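Section 6. Running the Demonstration for Visitors

This section covers the desktop teardown cell when it is shown to people who don't work with it: school groups, buyers, the August open day. Sections 1 through 5 still apply. Where the sales brochure and this manual disagree, follow the manual.

The job shown is hard drive removal from a desktop tower. One arm does the pulling.

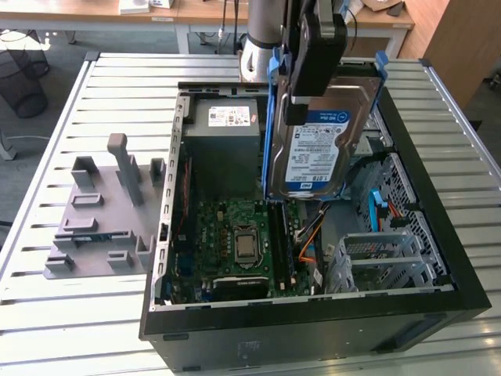
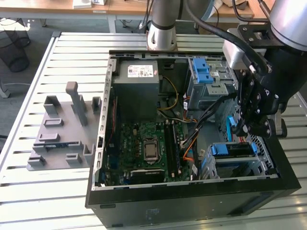
6.1 What the demonstration shows, and what it doesn't

Visitors will leave thinking the robot can take apart any old computer unless you tell them otherwise. It has been taught one model of case, lying on its side, in one spot on the table. Move the case a little and results get worse quickly. Joltley calls this "flexible disassembly" in the brochure. Please don't use that phrase on the floor.

The side panel comes off by hand before anyone arrives. Say so if asked. At the Ketbridge visit a guest asked three times who had opened the case and got three different answers.

6.2 Before the doors open

1. Unplug the tower and take off the side panel. Put the panel somewhere out of sight of the cell camera, which has mistaken it for the table before.

2. Lay the tower on its side on the slatted table, open side up. Use the tape marks. If the tape has been peeled off again, see Section 2.4 and don't guess.

3. Tuck loose power and data cables away from the drive bays. A cable across the drive is the most common cause of a failed grip.

4. Seat the hard drive in its carrier and push until it clicks. Pull lightly to check.

5. Start the controller and load the program named OPEN_DAY. Don't load OPEN_DAY_2. It was Teodoro Calimlim's attempt at a faster cycle and it drops drives.

6. Run two full cycles with the room empty. If either one fails, start again from step 2.

Note: A drive used for demonstrations is worn out as a drive. Ours have been pulled up to 300 times each. Never put one back in a working computer, and never use one with somebody's files on it.

6.3 During the demonstration

1. Keep visitors behind the floor line. The room takes 16 people, and that includes staff.

2. Announce each cycle before you press Start, and keep one hand near the stop button until the arm is back at rest.

3. Let the arm work at its normal speed. It is slow. People will remark on it, and the speed setting is locked for visits whatever the Flisia rep tells you.

4. If the grip slips, press Stop, wait for the amber light, and reset the drive by hand. Tell visitors the grip slipped. They saw it.

5. Take questions between cycles only.

CAUTION: The amber light means paused. The arm still has power. Do not reach into the case until the key switch is turned to HAND and the key is in your pocket.

CAUTION: Case edges are sharp sheet metal. Wear the cut-resistant gloves when you reset a drive, even in front of guests.

6.4 Quoting numbers

The poster by the entrance says 1825 drives removed. That is a total of attempts taken from the controller log, and Rosemarie Wiegand found 168 of them marked as failed or stopped by the operator. Until the poster is reprinted, give both numbers together.

Do not compare the cell with a person doing the same job. We timed it once, informally, and the person won by a wide margin. Galang has asked for a proper comparison, and none has been run yet.

6.5 Shutting down

1. Return the arm to rest and turn the key switch to OFF.

2. Refit the drive, then the side panel.

3. Write every stop and slip in the visit log, with the time. "Went well" is not an entry.

4. Check the gripper pads for wear and replace them as in Section 5.2 if the surface looks shiny.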